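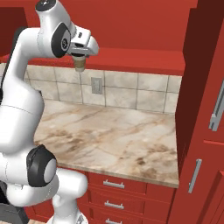 Lobo, October 2019

Progress report on the Heranov trial, second installment

Hi all, and thanks again for paying for this! You asked me to keep these reports readable, so I'm writing it the way I'd tell it over lunch and putting the dull bits near the end. Quick refresher for anyone who skipped the first one: Gridico sells Heranov as a ready-made simulated kitchen with an arm in it, plus the tools to drive the arm by hand and save what it did. Your grant covers a 60-day license and my hours at Gralari to find out whether it's worth buying for real.

So far I like it a lot more than I thought I would. Setup took me one long afternoon, most of it spent on a graphics driver (mine was old, and the installer just sat there without a word until I went digging in a log file). After that the red kitchen came up and I could move the arm within a few minutes. The controls are friendly. You drag the gripper where you want it, or you use a gamepad, and I've ended up using the gamepad for nearly everything because dragging makes my wrist ache.

I have now saved 221 runs. The job is always some kind of tidying: pick a thing up from the counter, move it along the counter, or put it up on the shelf. I've kept to a small set of objects -- the paper coffee cup, the water bottle and the glass bottles -- so that I can compare one run with another. The cup was the one I worried about, being light and wider at the top, and in my early runs I kept knocking it over before the fingers had closed. Coming in from above fixed most of that. I've asked Gridico whether the cup's weight can be changed, and they say yes, in a settings file, though I haven't found the right line yet.

The glass bottles are a different story. They're tall and narrow, so there's not much to hold, and if you grab one too high it swings. The toaster doesn't help either! It sits at the back of the counter, and the arm is bulky enough that on a lot of approaches I lose sight of the very thing I'm reaching for.
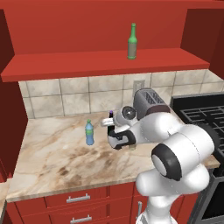
My way around that has been to switch views partway through a run, which the kit allows, but the switch takes a second or so and the arm keeps moving while you wait. I've had a few bumps that way. I wrote to Gridico support asking for a pause-on-switch option and got a polite answer saying it's on their list. No date given. I'd want one before we sign anything long-term.

Support in general has been good, by the way. I've sent them 18 tickets (sorry, Gridico) and all but a couple were sorted out by the next morning. The manual is weaker. It's fine on installing and on the basic moves, then gets very thin on saving and exporting, and the page on resetting the counter between runs describes a menu that doesn't exist in the version I have. I found the reset by pressing keys until something happened. If we buy it, somebody should write up our own two-page cheat sheet, and I'm happy to do that.

Money: I've spent what I said I'd spend on the license and a bit less on hours. The one extra is a second gamepad, which I'll put on the next claim. Storage is going to be the thing to watch. The saved runs are bigger than I planned for, especially with more than one view recorded, and I've already had to move the oldest ones off my machine.

The shelf runs are what I'm working on now, and they're the slow part. Reaching up there means stretching the arm a lot further than for anything on the counter, and it can get into a pose it doesn't want to come back from. I've learned to raise the arm first and then move in toward the shelf, with the gripper well clear of the edge.

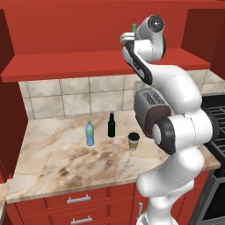

Last changed: 2019-11-04

What's left: I'd like to finish the shelf runs and then hand the gamepad to 8 people at Gralari who have never touched the kit, to see how far they get in their first hour. I know the quirks too well by now to be a fair judge of how easy it is. I'll also try the export with our own software, which I've been putting off. The sales page calls it one click, and I'd like to see that for myself.

One question for you before the next report. Gridico offers other kitchen layouts as a paid add-on, and I think it would be useful to have at least one more, so we're not judging the whole product on a single counter and a single shelf. It isn't in the budget. Could you tell me whether I can move some of the unused hours over to cover it, or whether you'd want a separate request? Either is fine with me, I just need to know before the license runs out.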